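Panbridge two-finger gripper – 90 days in

Bought to replace the old Alaoui unit at our Fostbridge bench. Job is simple, pick a small soft lump, drop it in a basket. Setup was quick, manual is decent. Then the fault showed up: fingers stop closing mid-cycle and the controller still reports a good grip. Code 101, sometimes no code at all.
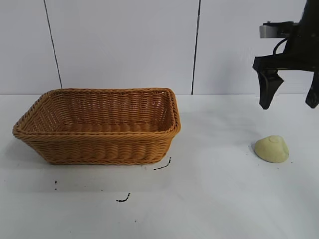 Does a restart clear the fault?
Only for a while. Ours came back within 500 cycles every time, and a full power-off bought no more than a soft reset did.

Support (Callum Clegg, polite, slow) had me swap the cable and reflash. No change.

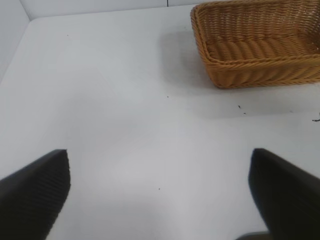

False grip reports are the part I can't live with. The arm carries on as if it's holding something, and anyone reaching in is trusting a status that is wrong. Pads are fine, the fine ridges on the inner face are a nice touch, but good pads dont help if the close command gets dropped. Sumathi Nambiar wired in a separate force check and that stopped the worst of it.

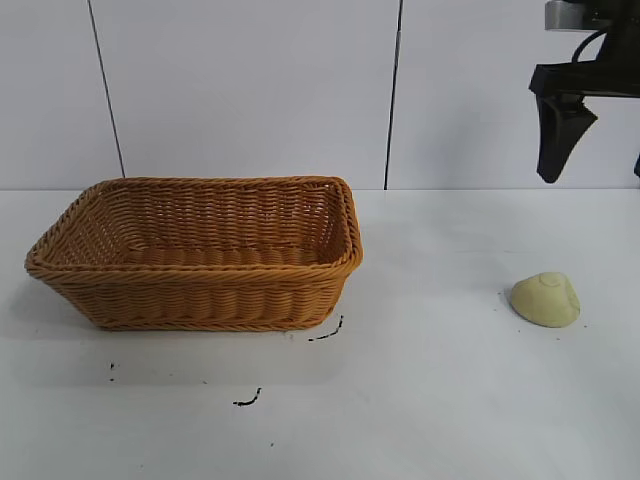
It took her over 3 hours plus parts, on a gripper that wasnt cheap. Firmware fix promised for August. Two stars until then – E-stop works fine at least.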